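29 de agosto de 2022
Por Kevin Nic Aodha

Llegué a Durumside con la idea de quedarme una tarde y me quedé el fin de semana entero, que es lo que pasa cuando te dejas convencer por gente que lleva meses ensayando en un antiguo secadero de tabaco. El espectáculo se llama Avau, lo monta la compañía Sakov y consiste (a ver cómo lo explico) en una procesión nocturna desde la estación hasta el río, con música, sombras proyectadas en las fachadas y un coro de vecinos que canta desde los balcones. Desde los balcones de verdad, los de sus casas. Hay quien tuvo que quitar los geranios para caber.

Confieso que iba con cierto recelo. He visto ya demasiados pasacalles de verano en los que el público camina dos horas detrás de un tambor y vuelve a casa con los pies destrozados y sin saber muy bien qué ha visto. Y además llovía. Llovía el viernes por la mañana con tanta alegría que en la cafetería de la plaza ya daban la función por perdida y se discutía si devolverían el dinero, cuando la función era gratis.

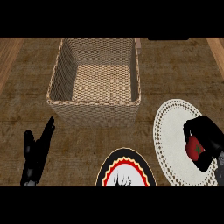
A media tarde escampó y empezaron a salir las sillas. Me gustó mucho ese rato previo, casi más que algunas partes de la obra: las familias bajando los muebles a la acera, los niños corriendo con la cara a medio pintar, un trombonista repitiendo las mismas cuatro notas debajo de un soportal. La directora musical pasaba calle arriba y calle abajo con una linterna y el programa doblado en el bolsillo, saludando a todo el mundo y sin pararse con nadie.

El pueblo tiene 1.368 habitantes, según el cartel de la entrada, y en el coro cantan casi 30. No parecen muchos hasta que los oyes repartidos por una calle estrecha, cada voz desde una altura distinta, y te encuentras dando vueltas sobre ti mismo para averiguar de dónde sale la contralto. ¡Qué maravilla de momento! Yo estaba al lado de la farmacia y la tenía justo encima, en un segundo piso, con bata de andar por casa, que luego supe que era el vestuario.

La historia que cuenta Avau es sencilla. Una mujer vuelve al pueblo después de media vida fuera y busca la casa donde nació, pero las calles han cambiado de nombre y cada vecino le indica un camino diferente. El público la sigue. A veces se equivoca con ella y hay que recular, cosa bastante cómica cuando eres parte de una masa de gente en una cuesta. En la calle Mancuso el atasco fue monumental y la actriz, con muchas tablas, se sentó en un escalón a esperar y se puso a charlar con una señora que comía pipas. No sé si estaba en el guion. Prefiero no preguntarlo.

Lo que menos me convenció fueron las sombras. En el ensayo, sobre la pared encalada de la escuela, funcionaban de maravilla, con esas manos enormes que abrían y cerraban puertas. En la plaza, con las farolas a medio apagar y una fachada llena de ventanas, se quedaban en manchas. La compañía lo sabe, y el sábado movieron el proyector unos metros y apagaron dos farolas más, y se notó. Aun así, la escena dura demasiado. Si el año que viene la recortan, nadie va a protestar.

También se ha hablado mucho del texto, que está hecho con recuerdos recogidos puerta por puerta desde mayo. Reunieron 778 frases y las que no entraron en la obra están colgadas en tiras de papel en el vestíbulo de la biblioteca. Fui el sábado por la mañana y me pasé allí más rato del previsto. Hay recetas, insultos, una declaración de amor que ocupa media línea y varias quejas sobre el horario del autobús. 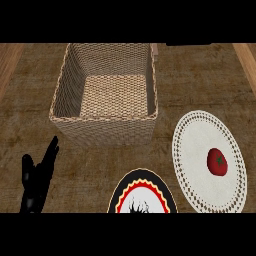
Para Mancuso, en cambio, ese material debería haber sonado más en la calle: que la protagonista habla demasiado bonito, me dijo, y que en su casa nadie ha pronunciado jamás la palabra «añoranza». Que las frases buenas eran las de la biblioteca, las del autobús y las de los insultos, y que con eso se habría reído todo el mundo y llorado también. Le contesté que a mí el monólogo del puente me había emocionado. «Porque tú no eres de aquí», zanjó, y se fue a buscar una silla.

Le he dado unas cuantas vueltas en el tren de regreso. Algo de razón lleva, sobre todo en el primer tramo, donde la poesía pesa y uno está deseando que canten. Pero luego llega el río. La orquesta está ya en la otra orilla, a oscuras, y cuando la mujer deja de preguntar por su casa empiezan a tocar muy bajito, tanto que la gente se manda callar. El domingo un perro ladró durante todo el adagio y quedó estupendo.

Sakov quiere repetir el próximo verano, con un recorrido más corto y, si lo consiguen, con más balcones. Yo ya he preguntado por habitaciones. La pensión de la estación tiene solo cuatro y el desayuno se sirve hasta las diez, aunque si avisas la noche antes te guardan café.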